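# Notas para la charla: «Poner un croissant en un plato»

Voltau, 5 de septiembre de 2023. Kheri Khaemba. Duración: 24 minutos, preguntas aparte.

**Arranque (3 min)**

Saludar, agradecer a la gente de Olside por el café y entrar directo en materia. Preguntar quién ha desayunado hoy de pie, con el croissant encima de una servilleta. ¡Manos arriba! Seguro que salen muchas (la mía también). Dejar que se rían un poco y decir que de eso vamos a hablar: de lo que cambia un desayuno cuando la pieza llega a la mesa bien puesta.

**El croissant**

Hablar despacio, que aquí me embalo. Un croissant tiene geografía: los cuernos, la barriga, las crestas doradas y entre ellas esas franjas más claras donde la masa ha crecido en el horno. Me encanta que no haya dos iguales. Contar lo del obrador de Sastano, donde me dejaron formar hasta 11 seguidos y solo uno salió presentable (lo guardé en el congelador como un trofeo).

Cómo cogerlo: por los costados, a media altura, con presión mínima. Si se agarra de las puntas, se parten; si se aprieta el centro, adiós a las capas. Hacer el gesto con la mano, que se vea desde la última fila.
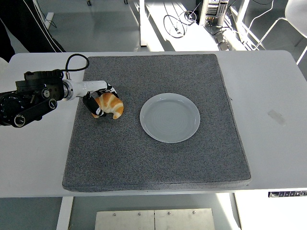 El plato, para mí, tiene que ser llano, claro y con un borde apenas levantado, lo justo para que las migas no se escapen. Un plato hondo se traga la pieza y uno con dibujo compite con ella. Y el tamaño importa: quiero ver un margen de loza alrededor, aire, sitio para apoyar el cuchillo de la mermelada.

Debajo, algo blando. Soy muy de fieltro gris sobre mesa blanca: amortigua el ruido, el plato no patina y el dorado del hojaldre resalta muchísimo. Recordar que el fieltro se sacude fuera y se cepilla, nada de pasarle un trapo mojado.

**Anécdota de Wannasri**

Solo si vamos bien de tiempo. El desayuno en Wannasri, con todo apilado en una bandeja diminuta y yo intentando rescatar el mío sin tirar la leche. Contarla corta, ¡que siempre la alargo!

**Práctica (5 min)**

Repartir un plato y un croissant por pareja. Uno lo coloca, el otro lo gira hasta que le guste. Pasear entre las mesas y preguntar hacia dónde apuntan los cuernos y por qué. Todas las respuestas valen, pero quiero oírlas.

Después, a comer. Las preguntas, con la boca llena si hace falta.

Pendiente: pedir servilletas a Olside y comprobar que el micrófono de solapa no recoge los crujidos.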